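Airport Users' Liaison Group - minutes

Monday, July 27, 2020, upstairs meeting room, start 10.05

Chair: Amedeo Melis. Present: 8 incl. Dotico (ground handling), Jatano (coaches), two from the parish councils. Apologies from Ghasemi Travel.

1. Last minutes
February minutes agreed. One fix - item 4 should say "outbound", not "inbound". Matters arising: signs at the drop-off still not changed. Carried over again.

2. Routes
Testow service back from next month, 2 flights a week, down from 5 before lockdown. Airline won't commit past the end of October. A.M. has asked for winter dates in writing, no reply yet.
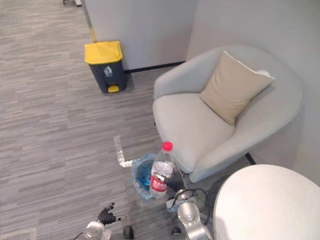

Question from parish side re: late arrivals. Last Testow flight lands 22.40, so after the last coach. Jatano will look at holding the coach on those nights but wants a passenger number first. Handling desk to supply.

Ghasemi sent a note, read out by chair. Customers still asking for refunds on cancelled spring flights, some sent vouchers they never agreed to. Group can't act for individuals but agreed to write to the airline. Draft to go round before it's sent.

3. Terminal
Check-in desks 1 to 4 open only, rest shut till the autumn. Face coverings required past the main doors. Dotico says most people fine with it, a few rows at security. Queue markings wearing off allready, to be redone in paint.

Seating upstairs - half taped off. Complaint about older passengers having to stand at the gate. Terminal manager to see if boarding can be called later so people stay down in the main hall. 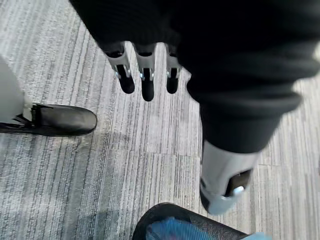
Café hours discussed. Closed by 3, no good for the evening flight. Operator says not worth opening for 46 passengers. Vending machine as a stopgap? Left with terminal manager.

4. Parking
Long stay down to 100 spaces while the resurfacing is on. Pre-booking only. Website still lets you pay on the day, needs taking off this week. Blue badge bays not affected.

Noise complaints - none since the last meeting, hardly suprising.

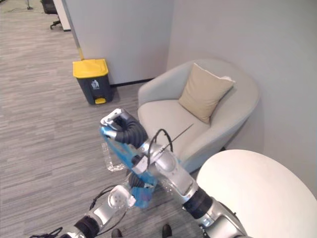 5. AOB
- Taxi rank: drivers want the shelter light mended. Reported.
- Bike racks to be moved nearer arrivals, no date.
- Minutes to go on the website within the fortnight.

Next meeting September, date tbc by email. Closed 11.20.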